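Ullcombe Allotment Association
Minutes of the January meeting, held in the back room of the Trujillo café, 7.30 pm

Present: 12 members, and one dog, non-voting.

1. Minutes of the last meeting
Agreed, after a short debate over whether "heated" was a fair word for the discussion of hosepipes. It was changed to "lively".

2. Matters arising
The lower gate still sticks. It was felt that lifting it slightly while pushing is now so well known that a repair would only confuse people. Carried over to spring.

3. Money
The account stands at £1574. The water bill came to £342, which was paid on time and with bad grace. Plot rents are to stay as they are for another year. The offer of a bulk price on 200 bamboo canes was taken up, and those who want some should put their plot number on the sheet in the shed before somebody uses it to light the stove again.

4. The table
The stone-topped table was discussed at length. The plant stall wants it for the seed swap. The produce show wants it for the marrows. It takes four people to shift, all of whom had bad backs on the night. Agreed that the table stays where it is and the seed swap will come to the table.
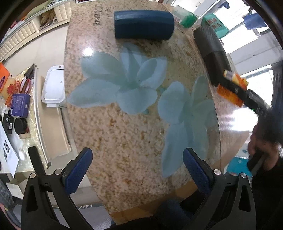

The table, January.

5. Slugs
A member proposed Plindotix pellets. Another member proposed that the first member read the rules, which have banned pellets since before most of us had plots. Beer traps remain allowed. The association will not be paying for the beer.

6. Pumby Cup
Pumby have again challenged us to the heaviest pumpkin contest. Last year's result was gone over once more, including the matter of the wet straw under the Pumby entry. No evidence was put forward, though plenty of opinion was. Challenge accepted. Our own scales are to be used this time.

7. Compost
The left-hand bay is for adding to and the right-hand bay is for taking from. This has been minuted before. The sign will be repainted in larger letters.

8. Questions from members 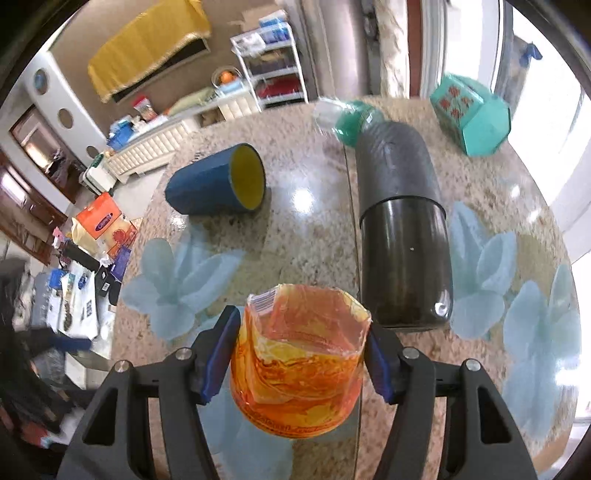 Can I put a second shed on my plot if the first one is very small?

Only with written consent, and the two together must still come within the size limit in your tenancy. A greenhouse counts as a shed for this purpose, as does anything with a door and a kettle in it.

9. Any other business
The wheelbarrow with the good tyre has gone missing. The one with the flat tyre is, as ever, available.

Meeting closed at 9.15 pm, when the café wanted its chairs back.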